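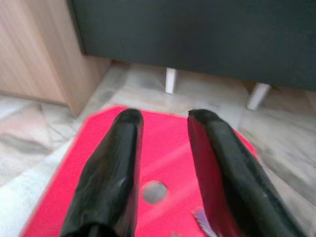
Why does a red surface tint a dark object held close to it?
Light leaving the red surface is mostly long-wavelength light, and a glossy dark object reflects part of it towards the viewer. The tint is strongest on faces turned towards the surface and weakest on faces turned away from it.

Westmont College of Further Education
Colour and Surface, Unit 3: Reflection, gloss and colour cast
Notes by Davina Halliday, revised 29/04/2018

3.1 Two kinds of reflection

Light meeting an opaque surface is divided. One part is returned at the boundary between air and material. The rest enters, is scattered by pigment or fibre, and is either absorbed or sent back out. The first part is called specular or surface reflection, the second diffuse or body reflection.

For paints, plastics, varnish and glazed ceramics the surface part keeps the colour of the light source. The body part takes the colour of the pigment. A blue mug under a white lamp therefore has a white highlight on a blue body. Metals behave differently: gold and copper colour their highlights, and they are left to Unit 4.

At normal incidence the surface part is small, close to 4 per cent for a material of refractive index 1.5. It rises slowly up to 60 degrees and steeply after that. Students should be able to sketch this curve from memory.

3.2 Black materials

A black pigment absorbs nearly all the light that enters. The body part is close to zero and the surface part remains. It follows that the appearance of a glossy black object is largely the appearance of whatever is around it. A black piano lid shows the window, the ceiling and the player's hands.

A matt black material has the same boundary reflection, spread over a wide range of angles by a rough surface. No clear image forms and the object looks evenly dark grey. Scuffing a glossy black part roughens it locally, and the damaged area looks paler than its surroundings when seen away from the highlight.

3.3 Colour cast between surfaces

Consider a wall A lit by a white lamp and a second surface B facing it. B receives direct light from the lamp and indirect light from A. The indirect part has been filtered once by the pigment of A. If both surfaces are the same colour the light is filtered at each bounce, and the corner between them looks more saturated than either wall alone.

The size of the cast depends on:
the reflectance of A in each part of the spectrum
the area of A as seen from B
the angle between the two surfaces
the amount of direct light on B, which dilutes the cast

Distance enters through the second item only. A large coloured floor will tint the underside of a table as strongly as a small coloured card held near it, provided both fill the same angle.

3.4 Practical: the Gurkham box

The box has a grey interior and one removable side. Fit the red side, place the white test card opposite, and read the card with the meter at the three marked positions. Repeat with the gloss black card. Rory Gunn holds the key to the meter cupboard. Readings go in the table on sheet 3B, with the lamp setting written at the top.

Some 296 readings are held from earlier groups and may be used for comparison. Leave out the set marked S. Nisbet, which was taken with the old lamp.

3.5 Reading

Matheson, course reader, section on interreflection. Copies are at the desk, shelf number 3501. The worked problem on page 186 has a sign error in its second line.

Questions on the practical to Elspeth Cruickshank before the end of April. Sheet 3B is handed in with the Unit 3 problems.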